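Brovard Two-Arm Bench Kit: Long-Term Review

By Kipchumba Rotich
Posted 04/01/2023

The Brovard kit is sold as a complete two-arm station for small labs: two arms, two grippers, wrist cameras, a head camera, mounting rail, cabling and a controller with the recording software already installed. You supply the table. I bought the version with the longer rail in July and have used it for table clearing, tray loading and sorting of small household items. My list price was $2,585 per arm, with the cameras and rail billed separately. Shipping to Jevulville added $244.

I have no arrangement with Brovard. The only competing system I have used for any length of time is the Prusix single-arm unit, and I refer to it below where the comparison is useful.

What arrives

The kit comes in three cartons. The arms are assembled and calibrated. The rail is in two sections that bolt together with a splice plate, and the plate is the weakest mechanical part of the package. Torque it to the printed value, run the arms for a day, then torque it again. Mine had moved enough to shift the left arm's zero.

The manual covers wiring and first power-up well. It covers camera alignment in one page, with a diagram drawn for an older bracket. The newer bracket has a slot where the drawing shows a round hole. Support sent me a corrected sheet the next morning.

Setup time

Assembly took an afternoon. Most of it went to cable routing. The cable is clipped to the outside of the links and needs slack at each joint. Leave too little and it pulls at the gripper connector when the wrist turns. Leave too much and the loop hangs low enough to touch items on the table. Brovard provides clips but no recommended positions for them. I ended up with a longer loop at the gripper than I like, and have stopped adjusting it.

Software installation went without trouble. The controller checks joint limits at startup and refuses to enable an arm that is outside them, so park the arms before shutting down.

Grippers

The two-finger gripper is the best part of the kit. The fingers open wide, close evenly and hold position without audible hunting. The textured pads grip paper, film packaging and most plastic. Smooth rims are harder. A saucer can be lifted by the edge, but the approach angle has to be shallow and the closing speed low.

Thin round objects on a flat surface are the other weak case. With chopsticks, the fingertips touch the tray before they are low enough on both sides of the stick. Kioko sells a narrower replacement finger that fits the same mount. In my trials the stock fingers completed 110 of 244 chopstick pickups with no retry, and I did not repeat the series with the Kioko set, so treat that as a baseline only.

Loose grain is outside what this gripper is meant to do. I have tried moving cooked and uncooked rice by tilting the container it is in, with modest results. A scoop attachment would be a sensible addition to the catalog.

The status light on each gripper is small, green and readable from across the room. The Prusix unit puts its light on the base, where the operator often cannot see it.

Cameras

The head camera gives a usable view of the full table and both arms. Its fixed focus is set correctly for bench height. Its main limitation is that the arms cover part of the work whenever they reach over it.

The wrist cameras make up for this at close range. The fingers stay in view at the bottom of the picture, and the wide angle keeps nearby items visible during approach. Two complaints. First, motion blur is heavy when the arm moves quickly under ordinary indoor lighting. Shortening the exposure helps, at the cost of noise. Second, clear plastic under overhead lights produces bright glare spots. A diffuser over the lamps would be my first purchase for anyone handling clear containers.

Sample views, head camera first, wrist camera second:
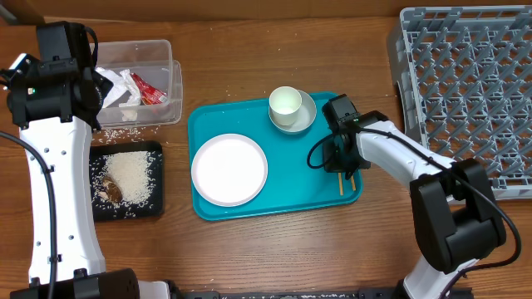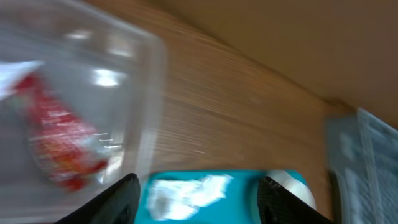
Recording and storage

The recorder writes joint positions and all camera streams to one folder per run. Timestamps come from the controller, and I found no drift between streams worth correcting. I have kept more than 708 runs. The built-in browser becomes slow well before that point, and there is no way to tag runs in bulk. Exporting to plain files and sorting them with a script is faster.

One setting deserves attention. The default compression is the same for every camera, and it is too strong for the wrist views. Small print on packaging is lost even when the arm is still. Raise the quality for those two streams and leave the head camera as it is.

Noise, heat and wear

Noise is low at half speed and noticeable at full speed. The elbow housings get warm during long sessions but never reached the cutoff. The finger pads show polish at the tips after months of use and no tearing. I have replaced one cable clip.

Verdict

I recommend the kit for tabletop work with cups, plates, packets and containers. The arms are accurate enough, the grippers are good, and support answers its mail. Buyers who need to handle thin utensils should budget for other fingers, and buyers who need clean wrist video at speed should budget for better lighting. The rail splice should be redesigned. Brovard told me a one-piece rail is planned but gave no price.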